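The Bathroom Shelf: Packing Up the Leckie Street Flat

Gallery and notes by Isla Kerr

The flat on Leckie Street had one bathroom, one cabinet and a shelf over the bath that two people had been adding to for years. We moved out in August. Most of the packing was ordinary work, boxes and tape, but the bathroom took a full Sunday and I kept notes on it, because I could find very little written about packing small wet things that leak.

These are my notes in the order I did the job. The new place, up the hill in Ladier, has a smaller bathroom, so the aim was to arrive with less than we had.

The cabinet

I emptied the cabinet from the top down and put everything on a towel on the bedroom floor. Anything past its date went straight into a bag for the chemist, who takes old medicines back. Bandages and the thermometer went into a zip bag with the word FIRST written on it, and that bag travelled in the car with me.

The cabinet itself belonged to the landlord. It got a wipe with warm water and a bit of vinegar, and I left the doors open to air.

The shelf over the bath

Shampoo, conditioner, three kinds of body wash. The rule was that a bottle less than a quarter full did not get packed. Two of the body washes were the same scent, so I tipped one into the other and left it upside down overnight.

For pump bottles, twist the pump to the locked position and put tape over the nozzle. Flip-top bottles get the lid taken off, a square of cling wrap laid over the opening and the lid screwed back on. It is slow, but I had no leaks.

Towels and mats

Towels make good padding and they have to be moved anyway. I lined the bottom and sides of the bathroom box with the hand towels and kept two bath towels out for the first night. The mat was washed, dried on the balcony rail and rolled.

The bathroom box

I used a Geseleo carton, the short one, which holds 10 kilos before the base starts to sag. Bottles stand upright along one side. Flat things go on top. I wrote BATHROOM on three sides and the lid — boxes end up stacked, and a label on the lid alone is no use then.

Sprays went in a separate bag and were not put near the heater in the truck. The truck was from Jarnier and cost us $210 for the day with fuel on top.

The drawer

The drawer under the basin was the worst of it. Hair ties, hotel soaps, dental floss, a travel sewing kit, a key that fits nothing. I sorted it at the table with a cup of tea. Hotel soaps went to the laundry cupboard for the drawers of winter clothes. The key is still with us.

I also found more toothpaste than I had expected. We buy it when it is on special and then forget. Opened tubes were squeezed flat, rolled from the end and clipped. Unopened ones can go anywhere in the box where they won't be bent. 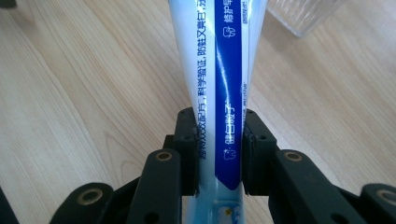 A whitening and anti-cavity toothpaste, white and pale blue with a royal-blue stripe down the tube and the print in Chinese.

Gillespie Forsyth wrote to say that toothpaste should never go in the bottom of a carton. He packed a new tube under a 600 mL bottle of mouthwash on his own move, the seam at the end split, and it got into a hairbrush and both of his good face washers. He now puts each tube in a sandwich bag and lays it along the top, under the last towel. I have added that to my list for next time.

Last things out

The toilet paper, hand soap and one hand towel stayed in the flat until the truck was loaded. So did the cleaning cloths. I did the basin and the bath last, then the floor, working back toward the door.

At the other end

The bathroom box was the second one opened, after the kettle. Everything came out standing up. I put the daily things beside the basin and left the rest in the carton for a week to see what we went looking for. What we didn't miss went to my sister or in the bin.

The new shelf holds one row of bottles. The empty carton is folded flat behind the laundry door if anyone in Ladier needs one.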